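# Tuning the Drirnow arm for soft pick-and-place

Start with the pink ball on the left side of the table and the dark basket on the right. 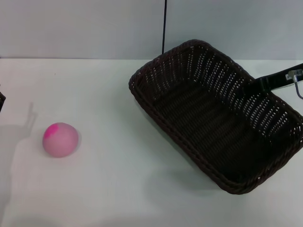
Home both joints before loading the grip profile.

1. Set the grip current limit to 400 mA.
2. Set the approach speed to 40 mm/s.
3. Run `gavlow place --repeat 6`.
4. If the ball slips, raise the limit by roughly 2 percent and repeat step 3.

Save the profile before power-off. Gavlow does not keep unsaved limits.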